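Category: Guides > Home Library

Print this page | E-mail this page

Section 3: Adding your books to Plilomer

I put this part off for weeks – don't be me! Grab one shelf and stay with it till it's finished.

1. Open Plilomer and tap New Shelf. Give it a plain name (mine is "Hall, top").
2. Type the title just as the spine has it, in whatever language it's in. Chinese, Vietnamese, it all goes in fine.
3. Enter the author, last name first. I typed Trịnh without the marks once and ended up with two entries for the same writer.
4. Tap Save before you pick up the next book.

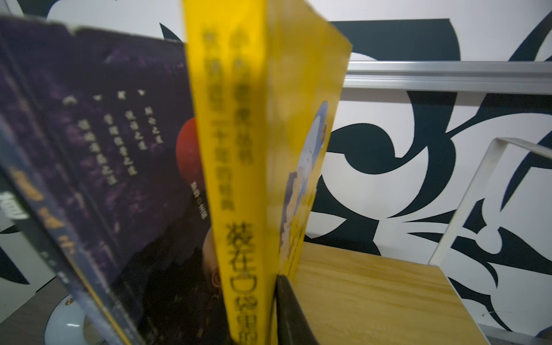
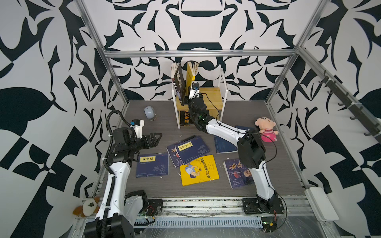 Note: a reader, Daveo, wrote in to ask whether the notes field has a limit, as his kept stopping halfway through a sentence. It does, and it's 434 characters, spaces included.

5. When the shelf is done, tap Back Up and pick a folder you'll remember.

Caution: if you're moving a list over from Nurudon, bring it across in batches of 138 titles or fewer. I tried all 1,994 of mine in one go on a Thursday night and had to start over from step 1.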